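Gripper budget, second pass

2018-10-06

Quick one tonight, have to be up early. Finally sat down with the spreadsheet and the numbers are worse than I wanted but not as bad as January, when I was pricing whole arms like a crazy person.

Where things stand. The arm is on hold. Not cancelled, on hold. Everything I want to learn this winter I can learn with hand-held grippers, two of them, and a table. No motors to burn out, no controller, no safety cage. You hold the thing, you do the task, you record it, you do it again. Boring as anything. Cheap though.

So the list.

Jaws. Went with the Kakell ones after going back and forth forever. The Besden set is nicer, I'll say that, the hinge feels better and the docs are in real sentences. But Besden only sells them in pairs with their own mount, and the mount is more than the jaws. Kakell sells the jaws loose. $18 a set for spares. I put four spare sets in the budget and my gut says that's low. Jaws are a consumable. Write that down somewhere, I keep budgeting them like they're furniture.

Marker cubes. Printed at home, so the cost is filament and my evenings. Had a line for getting them done by a shop and crossed it out. The shop wanted a setup fee per size and I was still changing the size. If you know your dimensions, pay the shop. I did not know my dimensions.

Camera and head mount. Biggest line by a mile and the one I'm least sure of. Currently $155 for the mount, clamp and a long cable, camera not included becuase I already had it. Could go cheaper on the clamp. Did go cheaper on the clamp once. Not doing that again.
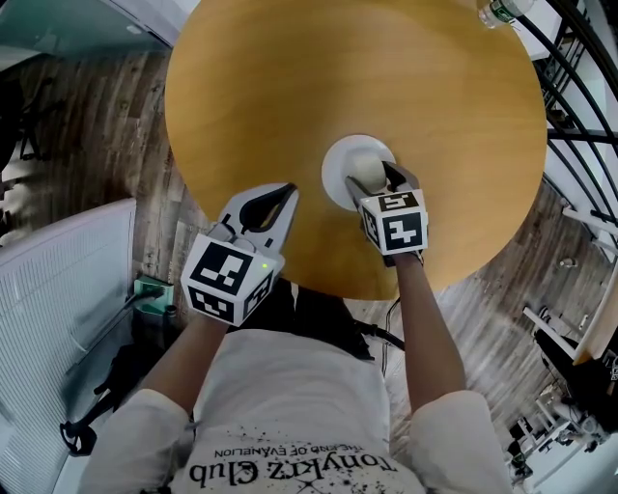 Cables and power. This is where I blew it on the first pass. I had one line that said "cables" with a made up number next to it. Nope. Long runs, right angle ends, a second power strip, ties, some kind of cover for where they cross the floor. Every piece is small and it adds up to more than the jaws. Give it a section of its own in your sheet, not a line.

Storage. Forgot it completely the first time. Recordings are big and you want two copies. Drunda had drives on sale so I bought one now and pushed the other one to January. Not ideal, I know, one copy till then. Living dangerously.

Props. Cups, saucers, bottles, whatever is in the kitchen. Zero dollars so far. I'd still keep a little money here, you do want matching spares of anything that can break, otherwise a chipped cup means your object changed halfway thru the set.

Table. Round one, already owned. A square one would be easier to measure from and I looked at the Muriithi folding table for way too long. It's fine. It's a nice table. It is also money that could be a second drive. Moved to the "someday" tab along with the arm.

Stuff I'd tell anybody doing this at home:

Price shipping seperately. Two of my orders had shipping that cost more than the part.

Order spares with the first order. See above.

Leave up to 5 weeks for anything with a custom mount. I planned on a week and a half and then sat around.

Don't buy the arm first. I really, really wanted to buy the arm first. If the recordings come out useless I'd rather find out with plastic jaws than with a big metal thing bolted to the floor and a payment plan.

Still open: do I get a proper light or keep using the ceiling one. Light stands take up floor and floor is the thing I have least of. Maybe a clip-on. Will price a few and update the sheet.

Also need to redo the column for tax, it's pulling from the wrong cell and has been since the start, so all of the above is a bit off. Ok bed.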